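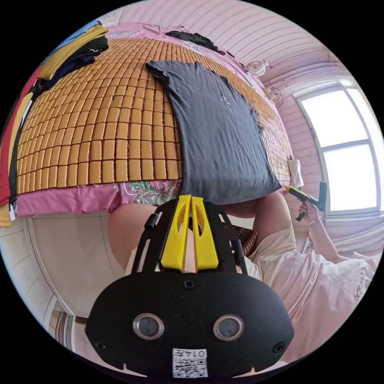 Danylo Kravets wrote in the margin of the first draft that a rule is of little use if the operator cannot check it while holding a gripper in each hand, and that half of our list failed on that point. The comment was accepted. The rule set given in section 3 is the second version, and each rule was rewritten so that it can be checked before the start signal or read from the recording afterward.

Rules for Recording Garment Handling with Hand-Held Grippers in Homes
Project report, Verton, Applied Automation
Submitted 3 May 2018

1. Scope

The report covers recordings made in private rooms with hand-held grippers that carry a wide-angle camera. The recordings belong to the Kimavora project and are used to train an arm to flatten, fold and stack clothing. Garments are handled on beds, tables and floors. Work with fixed arms is outside the scope, as is the training itself.

The question was a narrow one. Kimavora had an instruction sheet for operators, a consent form and a file naming scheme, written at different times. They disagreed in places. The sheet allowed other people to be in the room; the consent form mentioned only the operator. The naming scheme required a device number, but the sheet did not say when to read it. We were asked to merge the three into one rule set, apply it to recordings that already existed, and report which rules could be applied as written.

2. Terms

Operator: the person holding one or both grippers.

Device: one gripper with its camera, fingers and number label.

Recording: one continuous file from one device, from start signal to stop signal.

Session: all recordings made in one room without a change of operator or setup.

Work surface: the part of the bed, table or floor on which the garment is handled.

Bystander: any person who can be seen or heard in a recording and is not the operator of that device. The operator of a second device counts as a bystander unless listed on the session log. This definition caused more discussion than any other and is taken up again in section 6.

3. The rule set

There are nine rules. "Must" marks a requirement. "Should" marks a practice that may be dropped if the log gives a reason.

Rule 1. Consent. Every person who may come into view must have signed the form before the first recording. For a shared home, the form must be signed by each adult who lives there. Minors must not be in the room.

Rule 2. Device number. The number on the label must be copied to the session log by hand, from the label itself. It must not be copied from a frame of video. Labels can come out reversed in the image, as with the 0147 at the head of the report, and a reversed number read in haste produces a wrong entry that looks valid.

Rule 3. Lens check. The lens must be wiped before each session and inspected for fingerprints at each change of operator. Mirrors or other reflecting parts in the camera's view are included in the check.

Rule 4. Light. Room lights should be on in addition to daylight. Where a window is in view, the session should be arranged so that the work surface does not depend on that window alone for its exposure. Window panes may be overexposed. The garment and both fingertips must not be.

Rule 5. Work surface. The surface must be named on the log in plain words (bare mattress, sheet, mat, tabletop). Loose items that are not part of the task should be moved out of reach of the gripper, though they may remain in view. The room is not to be tidied beyond that.

Rule 6. Start pose. Each recording must begin with the fingers fully open and the garment untouched, and the pose must be held until the start tone has ended.

Rule 7. Duration. A recording must not exceed 90 seconds. A task that runs longer must be stopped and logged as incomplete. It may then be repeated from the start, under a new file name.

Rule 8. Two devices. Where two devices are used together, both must receive the same start signal, and their clocks must agree within 500 milliseconds at the start and at the end of the session. Both device numbers go on the same log line. The log must state which device was in the left hand and which in the right, or which operator held which.

Rule 9. Review and withdrawal. The resident must be offered a viewing of the recordings before they leave the home, and may withdraw any of them without giving a reason. Withdrawn files must be deleted from the card and from the laptop during the visit. The deletion is logged by file name only.

4. Method

We applied the rule set to 663 recordings made in homes in Bruseck during October. All of them predate the rules, so a failure does not mean that an operator ignored an instruction. It means that the recording would not have been accepted had the rules been in force.

Each recording was checked by one of us against the log, then by viewing. Severyn Yatsenko repeated the check without access to our results. Where the two checks differed, the recording was viewed again and the stricter reading was used. Differences were concentrated in Rules 4 and 5.

The check for Rule 8 used the file times written by the devices. These were compared with the start tone on the sound track wherever the tone could be heard. In several sessions a fan or an open window made the tone hard to place, and for those the file time alone was used. We regard this as a weakness of the method.

Rule 9 could not be checked from files. We relied on signed visit sheets.

5. Results

Of the 663 recordings, 500 met all rules. A further 90 failed only on missing or illegible log entries, and the recordings themselves were acceptable. The remaining 73 failed on at least one point that could not be repaired from the log.

5.1 Failures in the log

The most common missing entry was the hand assignment under Rule 8. Operators had logged both device numbers but in no fixed order. In most of these files the assignment could be recovered from the video, but we did not count a recovered value as a logged one. The log form printed for the October sessions has a single box for "device", and two numbers do not fit in it. A form with separate left and right boxes is given in Appendix A.

The second most common was the work surface. "Bed" is not enough under Rule 5. A woven mat of small tiles, a bare sheet and a thick blanket give different friction under a T-shirt, and the fingers meet a different edge when they slide under the hem. If a garment overhangs the side of the bed, the hem hangs free and is grasped in another way again. The revised form therefore also asks whether the garment was fully supported.

5.2 Failures in the recording

Start pose (Rule 6) accounted for the largest share. Operators tended to move in toward the garment during the tone. With one device this costs a few frames. With two devices it means that the pair has no common still moment to align on.

Exposure failures occurred mainly in small rooms where the bed stands against the window wall and there is no practical place to stand except facing the light. Moving the bed was not considered. Turning the garment so that the operator works from the foot end solved the problem in the rooms we revisited, at the cost of a longer reach.

Duration failures were few and were nearly all for long-sleeved garments.

5.3 Rules that could not be applied as written

Rule 3 cannot be confirmed from a recording unless the lens is visibly dirty. It has been kept as a procedural requirement with a tick box, and we make no claim about compliance.

Rule 4 first gave a light level measured at the work surface. The meter was not available on most visits, so the value was removed and replaced by the wording on garment and fingertips, which can be judged by eye. The two reviewers disagreed more often under the new wording. We still prefer it.

6. Discussion

6.1 The second operator

With wide-angle cameras it is difficult to keep a second person out of view. If two people work at the same bed, each will usually appear in the other's recording, including arms, legs and sometimes printed clothing. The old sheet treated this as a fault to be avoided by standing farther back. We found this impractical in bedrooms and, for tasks in which both people handle the same garment, impossible.

The rule set accepts the second operator in view, on condition that the person is listed and has signed. Plain clothing without names or school emblems should be worn. Ha proposed blurring all persons automatically after the visit. We did not adopt this as a requirement, as blurring near the fingertips removes the part of the image the training needs. It remains an option for faces.

6.2 Private items in the room

Rule 5 states that the room is not to be tidied beyond the reach of the gripper. Severyn Yatsenko considered this too permissive and argued for covering shelves and wardrobes. Our position is that residents should be shown the live view from the gripper before the first recording and asked what they want moved. A person standing in a doorway does not judge correctly how much a wide lens takes in. The live view takes little time and has been added to the visit procedure as step two, directly after consent.

6.3 Cost of the rules

The revised procedure adds paperwork at the start of each session and little afterward. The operators who tried it complained mainly about Rule 7, which interrupts work that is going well. The limit is set by file handling on the device and could be raised after a firmware change. We recommend keeping it until that change has been tested.

7. Recommendations

Adopt the nine rules as a single document and withdraw the three earlier ones.

Replace the October log form with the form in Appendix A.

Accept the 90 recordings with log failures only, marked as "repaired", after the missing entries have been restored by two reviewers working separately. Exclude the 73 others from training and keep them for operator instruction where consent covers that use.

Add a longer tone, or a light on the device, so that the end of the start pose is clear in a noisy room.

Repeat the check on a set recorded under the rules, with the same two-reviewer method.

Appendix A. Session log, revised fields

Session code
Room and work surface, in words
Garment fully supported (yes / no)
Device number, left
Device number, right
Operator, or operators with device held
Other persons who may be in view, form signed (yes / no)
Lens wiped (tick)
Live view shown to resident (tick)
Clock difference at start, at end
Recordings marked incomplete
Recordings withdrawn, file names only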